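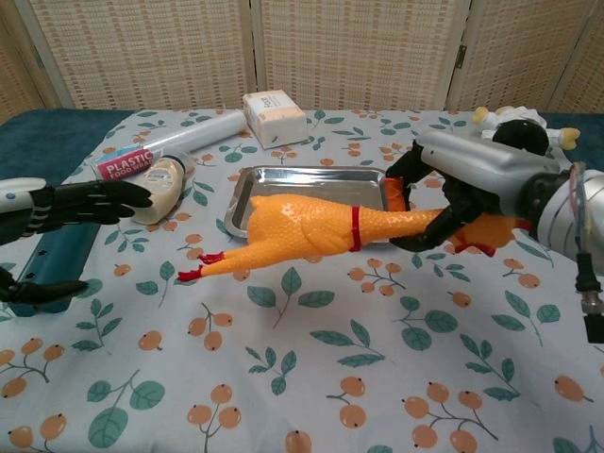

Rhiannon Lougher writes that film holds on her glass bowls for days but lets go of a shallow steel tray within the hour, and she would like to know whether the tray or the film is at fault.

Mostly the tray, and in particular its rim. Household film holds well where it lies flat against something smooth and clean, and it holds best against itself. A glass bowl has a rounded lip and a fair height of wall under it, so the film can be pulled down and pressed on all the way around. A shallow stainless steel tray gives it a narrow lip and very little wall. Any grease on the outside of the rim makes matters worse, and trays that are stacked wet or wiped with an oily cloth nearly always have some.

The Cotthorpe kitchen went through its trays in September with this in mind. The trays are the Traltero pattern, 35 by 25 centimeters, with a rolled edge. Three ways of covering them were compared, using one roll of film throughout.

The first was a single sheet laid over the top and pressed to the outside wall. It was quick and used the least film. The corners lifted first, then the short sides.

The second was a single sheet long enough to pass under the tray and meet itself on the base. This stayed put, and it stayed put when the tray was carried. The drawback is that the tray has to be picked up to finish the wrap, which is awkward when it is full.

The third was a sheet laid on the table first, with the tray set down on it and the ends brought up and over before anything else was done. It gave the same seal as the second method with no lifting of a loaded tray. It takes a clear stretch of table and a little planning, and it is now the method used at Cotthorpe for anything that has to travel.

Length is a separate matter. An item longer than the tray has to be turned on the diagonal, folded, or moved to a bigger tray. The rubber chicken in the photo, lying only partly over its tray, has the proportions that cause trouble: a long thin shape with a neck at one end and feet at the other. Film stretched over an overhang of that sort is held up in a tent and has nothing to grip at the rim. If neither end can be tucked in, wrap the item by itself first and treat the tray as a carrier.

A few notes on the table. Film is easier to handle on a hard surface than on cloth. On a tablecloth the roll tends to take the fabric with it when the sheet is pulled, and the pattern of a printed cloth makes the free edge of clear film hard to find. Lay a board down and work on that. The Honkanen board at Cotthorpe is kept for dry work only and is wiped before the film goes near it, as crumbs under the sheet leave small gaps in the seal.

A bare roll also wanders. Set it across the back of the work area with a folded towel on either side, or keep it in a holder. The Tetero holder has been in use for 2 months and cuts cleanly if the sheet is drawn low across the blade – pulling upward bunches it. Wipe the blade guard now and then.

Squeeze bottles should be capped and moved well back before wrapping starts. Mayonnaise is the usual offender. A smear on the fingers goes to the film, from the film to the rim, and the seal fails at that point. Warm water with a drop of dish soap clears the rim, followed by a dry cloth. Plain water does very little.

For the tray already in the refrigerator with its corners up, do not add a second sheet over the first. Remove the film, dry the rim, including the underside of the roll where condensation collects, and start again with a fresh piece. Allow up to 3 centimeters of overlap where the film meets itself.

Rhiannon Lougher also asked about lids. The Traltero lid fits the 35 by 25 tray only and sits level with the rim, so it suits flat contents. Taller items still need film. Measurements for the smaller trays will go in the next issue.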